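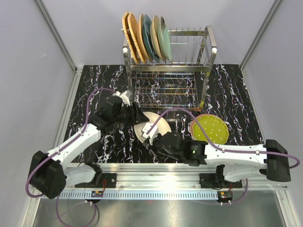

Clondcombe Hall – Kitchen Users' Group

Minutes of the meeting held on 27th December

Present: Shakuntala Sisodia (chair), Ketill Toft, Tamunoemi Briggs, Gaurav Bansal (minutes)
Apologies: Satish Kushwaha

1. Minutes of the previous meeting
Approved with one correction: under item 4, "draining board" should read "dish rack."

2. Plates and dish rack
Mr. Toft reported that plates continue to be stacked flat on the counter after washing. It was agreed that all plates are to stand on edge in the upper tier of the rack, filled from the left. The lower tier is reserved for cups and bowls. Ms. Briggs asked whether plates should be sorted by color. The chair ruled that this was not required.

3. Countertop
The group discussed marks on the black counter – chiefly water spots left overnight. Users are to wipe the surface with a soft cloth before leaving. Scouring pads are not to be used.
Action: Ms. Briggs to post a notice.

4. Replacement crockery
Mr. Bansal presented a quotation from Rawat for 31 dinner plates. The chair noted that the balance of the kitchen fund stands at $300, of which $200 is set aside for repairs. The decision was deferred until Mr. Kushwaha can attend.

5. Any other business
Ms. Briggs requested that dish towels be returned to the Gandutach room after laundering. Agreed.

The meeting closed at 8:40 p.m.

Shares: 2 | Comments: 0

Related items
Kitchen booking form
Minutes – July meeting
Multitdale supper: cleaning rota

This site uses cookies. By continuing to browse, you accept our cookie policy.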